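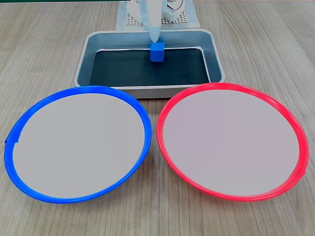
*The sorting table at Tukstead, May 14, 2021.*

The owner of Gristia starts with the table, as she always does. "I love pale wood — everything shows up on it!"
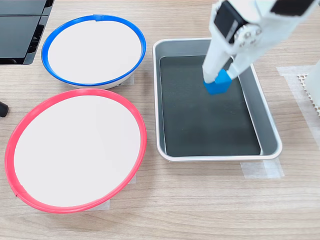

She likes a colored rim too, one blue and one a sort of coral, "so you know which is which from clear across the room." 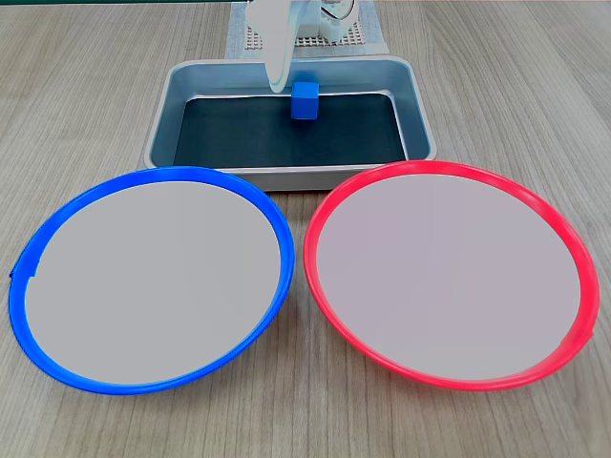
## The tray

The metal one has a dark liner, and she's fond of it. "A little blue block looks so cheerful on that,"

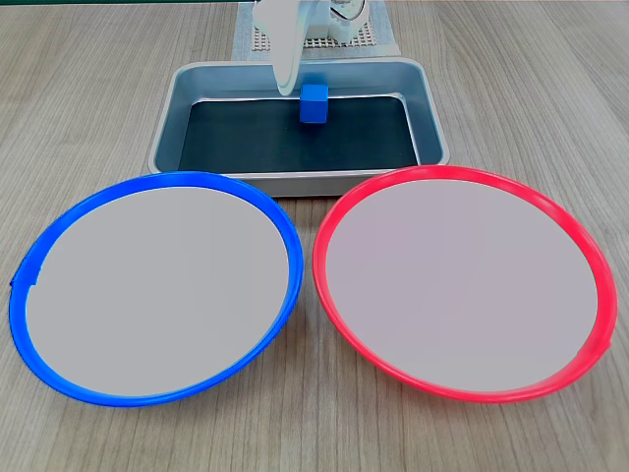
she told me, and then we talked about trays until lunch.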